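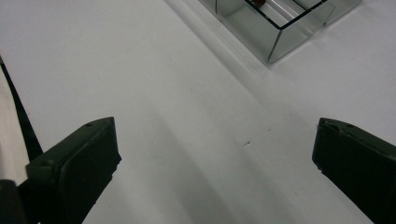

Projects > Pirkenbridge > Equipment > Progress reports

Search this site Enter keyword Go

GRIPPER PURCHASE, WHERE WE ARE

To: Ülle Jankauskaitė
From: Segundo Ayala
For the February budget review

Quick one, I have the Steltar call at 3 and want this in your inbox first.

Spending. 1681 out of the equipment line so far, all of it hand-held gripper stuff: the Kuruc tool, one spare set of fingers, shipping. Invoice is in the shared folder under Kuruc, not under Tools where I first put it. Nothing else is committed.

Fingers. Holding up ok but they are wearing. Scuffing on the face of the left one, few small nicks and chips near the top of the right one. Black molded parts, flat pads. I'd budget for replacements now and not wait for one to crack. Kuruc sells them in pairs only. Asked if they'd split a pair, no answer yet.

Work on the white table is going on with the clear box as the container. We got to 700 usable recordings as of Tuesday. Target in the proposal was higher, I know. We lost most of a week to the charger and that won't come back. Segments with bad tracking are already taken out of the 700, so please don't subtract them again like last time.

Table and lighting. The white top picks up shadows and reflections, there's a wide soft shadow running right down between the fingers. Also a faint streak coming off the clear box. I'd like a diffuser panel. Not expensive, but it wasn't in the original budget so it needs your OK. Could come out of the leftover shipping money if that's allowed??

Second tool. This is the main thing. Two quotes in:

- Kuruc, same model as now. 20 days delivery. Takes the fingers we already have.
- Virano, cheaper up front, longer warranty, but diferent finger mount so the spare set is no use on it. Delivery 32 days, and training is billed separately.

My pick is Kuruc. Two tools that share parts is worth more to us than the saving, and I don't want to redo the calibration notes for another mount. Virano quote runs out before the Kuruc one does, so if you lean that way tell me early.

Not buying this period: the arm. Steltar still want a deposit before they'll hold a price and I'm not signing that until the second gripper is settled. Will ask them today about a lease. If they say yes I'll send the terms seperately.

Needed from you:
1. Yes or no on the second tool, and which one
2. OK on the diffuser
3. Which line finger replacements go on, equipment or consumables. Finance has told me both.

Next report will have the per-task breakdown, didn't get to it.

Segundo

Related items
Kuruc quote, second hand-held tool
Virano quote and warranty terms
Steltar arm: deposit question
Pirkenbridge equipment budget, original version
Charger fault, notes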